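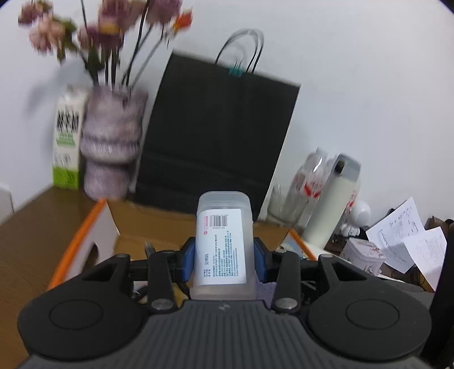 Cumitico est un logiciel de transcodage vidéo par lots pour postes Windows et Linux, édité par Ostapchuk. Il convertit des fichiers sources hétérogènes (caméscope, téléphone, capture d'écran, exports de montage) vers un format de diffusion unique, avec contrôle du débit image par image. Le module d'analyse mesure d'abord la complexité locale de chaque plan. Les zones à faible contraste sont traitées séparément : une matière dépolie, comme celle du récipient en plastique translucide tenu ici à la verticale, peut laisser apparaître des paliers dans les dégradés si la quantification est trop forte. Le réglage « Aplats » limite cet effet en réservant une part du débit aux blocs peu texturés. Il est actif par défaut dans tous les profils de qualité moyenne ou supérieure.

Partager (2) | Imprimer cette page | Envoyer par e-mail

Fonctions principales

Conversion par lots. La file d'attente accepte presque 1 000 fichiers avec les réglages mémoire d'origine. Au-delà, il faut augmenter la taille du cache dans les préférences, puis redémarrer le service. Un fichier illisible est placé en fin de file avec son code d'erreur et ne bloque pas les suivants.

Profils. Le logiciel est livré avec 143 profils de sortie, classés par conteneur, puis par codec. Chaque profil est un fichier texte modifiable, qui peut être copié d'un poste à l'autre. Les profils personnels sont enregistrés dans un dossier distinct et conservés lors des mises à jour.

Dossiers surveillés. Tout fichier déposé dans un dossier surveillé est converti selon le profil associé. La surveillance peut être limitée à une plage horaire, par exemple de 22 h à 6 h, ou à un jour donné – le samedi est proposé par défaut pour les traitements longs. Les fichiers en cours de copie sont ignorés tant que leur taille varie.

Audio. Normalisation du volume en une ou deux passes, remappage des canaux, extraction d'une piste seule. Le décalage entre le son et l'image se corrige à la milliseconde.
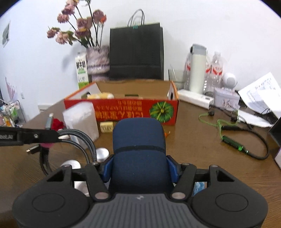 Le sous-échantillonnage de la chrominance se règle indépendamment du débit, en 4:2:0, 4:2:2 ou 4:4:4. Le mode 4:2:0 convient à la plupart des prises de vues et produit les fichiers les plus compacts. Il est moins adapté aux petits caractères de couleur posés sur un fond saturé : les lignes japonaises dorées et orange de la boîte en carton rouge, derrière l'étui bleu marine, sont le type de détail pour lequel le mode 4:2:2 est à essayer en premier. Le sens de lecture n'intervient pas dans le calcul, et un texte à l'envers comme celui-ci est analysé de la même façon qu'un texte droit. La conversion dans l'espace colorimétrique de sortie est effectuée avant la réduction de la chrominance. L'ordre inverse reste accessible en ligne de commande, pour compatibilité avec d'anciens projets.

Caractéristiques techniques

Paquet d'installation : 285 Mo
Mémoire vive : 8 Go minimum, 16 Go conseillés
Conteneurs en sortie : MP4, MOV, MKV, WebM
Codecs vidéo en sortie : H.264, H.265, VP9, AV1
Accélération matérielle : selon la carte graphique, désactivable par profil
Interface : français, anglais, allemand, hongrois
Ligne de commande : oui, mêmes options que l'interface
Journal : texte ou JSON, rotation quotidienne

Licence et mise à jour

La licence est attribuée par poste. Une licence couvre l'interface graphique et la ligne de commande ; le module Felevberg, qui répartit une file d'attente sur plusieurs machines, fait l'objet d'une licence séparée. L'activation s'effectue en ligne ou par fichier pour les postes isolés du réseau. La désactivation avant un changement de machine se fait depuis le menu Aide.

Les profils créés avec Prirka, le précédent convertisseur de l'éditeur, peuvent être importés. Les filtres de désentrelacement ne sont pas repris et doivent être saisis à nouveau – leur syntaxe a changé. La prochaine version corrective est prévue en juillet.

Documentation technique : Margit Balogh. Les demandes relatives aux profils doivent être accompagnées du journal complet et du fichier de profil utilisé.

© Ostapchuk – Contact – Mentions légales – Haut de page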